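Groen hand-held gripper kit, trial unit 2
Acceptance and safety check
Site: Huvcombe, bench area
Checked by: Glenys Ashby
Date: 16 Feb 2024
Cycle counter at start: 3,405

1. Case and contents against packing slip. OK. Spare pad screws in a bag with no label. Kane Halliday to ask Groen for the part number.

2. Handle and trigger. OK. Trigger returns fully. Slight click at half travel, same as unit 1.

3. Pinch points. Comment. Gap behind the finger bracket will take a fingertip when the jaws close. Warning sticker is on the wrong side for left-handed users.

4. Finger arms and bushings. OK. No side play by hand.

5. Pad blocks. Pass with comment. Scuffing on the edges, no cracks found. Wipe down before each shift.

6. Pad tape. Comment. Grey tape on the left pad is creased and has a loose corner. Replace before the unit goes to Lorraine Bright's group. Tape is not on the Groen spares list, so price it separately.

7. Cable and strain relief. OK. Cable tie added at the handle.

8. Full open and close, 4 times, no load. OK.

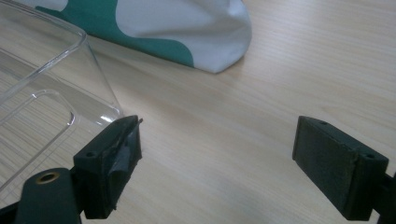

Can the kit be used for a shift while an item is still marked Comment?
Only if the comment has been initialed by the shift lead. Item 3 needs the sticker moved first.

9. Manual. Fail. Page on pad changes is missing from the printed copy. Kwesi Amoah has the PDF.

Result: hold until 3, 6 and 9 are closed. Next full check in August.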